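Winter tea hour is back

Starts up again in December, 3:30 pm, back room at Statwood same as before. Tea, coffee, whatever cake shows up. Dougal Geddes is doing the sign-up sheet, 18 names on it already and we can seat 23, so dont wait. Suggested donation 90 cents a cup, goes to the heating bill.

Still need: milk, sugar, clean dish towels, a ride for Gunvor Engström (ask Telma). Mugs we have plenty of. Please rinse yours before you go, last year was a mess.

Cake offers to Flurina Wallner by noon teh day before. Label the nuts!

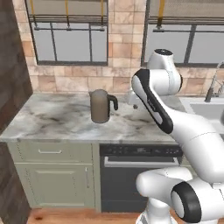
Illustration: Innes Hepburn

Side door only, front stays locked.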